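4.3 Does a busy floor really stay cleaner?

The claim that patterned flooring keeps an office tidy comes up in nearly every supplier brochure we collected, and it is rarely tested. Clandico puts it plainly: streaked carpet "needs less attention." We doubt it. Over 12 weeks we logged 148 cleaning requests at the Talpur office, and the pattern of the floor explained very little about where they came from.

Figure 4. Talpur office, April, panels a to c.

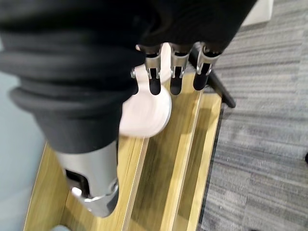

Cleaning requests say more about what people notice than about what is there. Plain surfaces draw complaints early, and we suspect they would do so even if every surface in the building were equally dirty. The wood in panel a is the kind of surface staff told us they wipe without being asked. Whether that makes it cleaner, or only makes it look cared for, our log can't say.

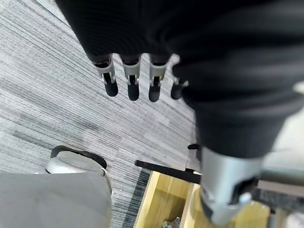 Torbjørn Kvam, commenting on an early draft, objected that we were being unfair to the carpet: if people aren't bothered by a floor, he wrote, then the floor is doing its job. That may be good enough for a tenant. It is a poor basis for a claim about cleanliness. The fine gray streaks in panel b run through several shades, and yet a tiny white speck still shows against them. Mixed tones may well hide gray dust — we would not be surprised — but pale crumbs and paper scraps are another matter, and the brochures treat all dirt as one thing.

Chairs complicate the picture further. Staff moved them before cleaning on some evenings and left them on others, and we did not record which. Any comparison of open floor with floor near seating should be read with that in mind. 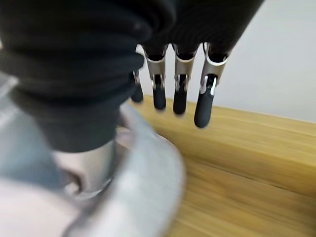
Ingvild Isaksson argued in her written reply that pale furniture should have been logged separately, as marks on it get reported as "floor" when people fill in the form quickly. We agree, and we can't repair it now. The Ninell form had a single box for location.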